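Workshop tips: keeping a two-arm bench safe and tidy

Last updated: March 2021

These are the rules we work to on the small bench arms at Wenodby. They began as a sheet taped to the wall and have been added to whenever something went wrong. Most of them apply to any pair of light arms sharing one table. They don't replace the maker's manual or your own risk assessment, and if either of those is stricter, follow it.

Before you switch on

Walk round the bench once. Look for tools left on the table, mugs, loose screws and anything hanging down from a shelf. Check that the clamps holding each arm to its mount are tight. Ours work loose over a week of normal use, so they get a quarter turn every morning whether they seem to need it or not.

Press the emergency stop and try to start the arms with it pressed. They should refuse. Release it and start again. If you have two stops, test both. A stop button should be within reach of wherever a person stands, and no one should have to lean across the table to get to it.

Tie back long hair. Take off lanyards and scarves, and roll up loose sleeves. Gloves stay off near moving joints, as a glove can be pulled in where a finger would slip free.

Marking out the table

Cover the table with brown paper and tape a grid on it. Masking tape in a strong colour is fine. The grid lets you put a tray or box back where it was yesterday without measuring, and it shows at once if something has been nudged. Use squares of 200 mm unless your parts are very small. Press the tape down hard at the crossings, where it lifts first.

Change the paper when it tears or goes shiny. A shiny patch lets boxes slide. Write the position of each container in the log by its grid square, and agree which corner you count from. We lost most of a day in June to two people counting from opposite ends.

Speed

Keep to 180 mm a second at the gripper while anyone is within arm's reach of the table. You can go to 300 once everyone has stepped back and the program has run through at the slow speed without a fault. Set the limit in the controller. Don't rely on people to remember it.

If you change a gripper, a finger pad or the weight of the part, go back to slow and start again.

Two arms over one box

Decide which arm has the middle. Only one of them should be over the open part of a container at any time, and the other should wait to the side with its fingers clear of the rim. Write this into the program as a hold. Timing alone drifts, and two arms that missed each other all morning can meet after lunch.

Give the waiting arm a parking place and mark it. It should be able to get there from anywhere without crossing the other one.

Check the elbows as well as the grippers. People watch the fingers and forget that the upper links swing out behind.

Boxes, trays and lids

Clear storage boxes are handy because you can see what's left in them from the side. They are hard on some depth sensors, though, so if yours gives odd readings, put a strip of paper tape along the rim.

Lids should be fully off or set down at a position you've written in the log. A half-open lid is allowed if the task calls for it, but then it counts as part of the layout and the arms must be taught around it. Look at where it overhangs. Ribbed lids catch finger tips, so approach from above and come straight back up.

Trays for sorted parts can sit right beside the box. Keep the travel between them short. Lower the part to just above the tray floor before opening the fingers. Dropping from a height chips plastic parts and bounces them out on to the table, and then someone reaches in to get them.

Use one colour for the parts and a different colour for the tray. It helps the camera, and it helps whoever is checking the work.

Label every box on the outside, low down at the front, with the contents and the date it was filled. Labels on lids end up on the wrong box.

Reaching in

Don't, while the arms are live. Pause is not the same as stopped. Ragnvald Aasen put it at the top of the original sheet in capitals and it has stayed there. Press the stop, wait for the arms to settle, then put your hand in. Some arms sag a little when power goes off, so keep your hand out from under the links.

If a part has fallen out of reach of both arms, leave it until the end of the run unless it's in the way.

Cables

Leave enough slack at each joint for the full turn, then check it by moving the arm slowly to both ends of its travel. Fix the cable on either side of the joint and leave the loop between free. A cable tied too tightly will fail inside the sleeve where you can't see it.

Keep power boxes and spare cable off the work surface. Behind the table is all right if no one walks there. Label both ends of every lead. We have 17 on this bench, nearly all black.

Wiping down

Turn off at the wall first. Use a dry cloth on the joints and a barely damp one on the fingers. Slotted fingers collect dust and bits of tape in the gaps, and an old toothbrush clears them. No spray cleaners near the joints. Wash clear boxes in warm soapy water and let them dry in the air, as paper towel scratches them and the scratches show up on camera.

The log

One line for each run: date, who was there, speed, layout, any stop and what caused it. Near misses go in too. The Tollach bench keeps theirs on a clipboard and ours is in a hardback notebook. Either will do provided it stays by the table.

Read back through it once a month. If the same square or the same box keeps turning up, move the box.
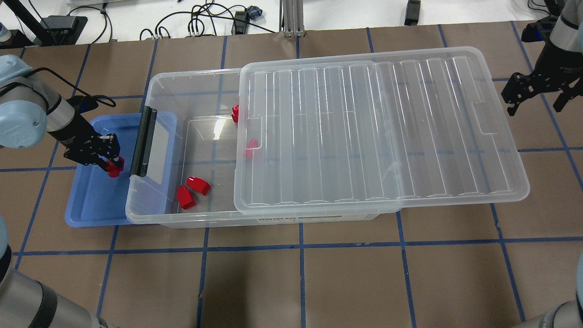
Sorting red parts: one arm low over the tray, the other clear of the box.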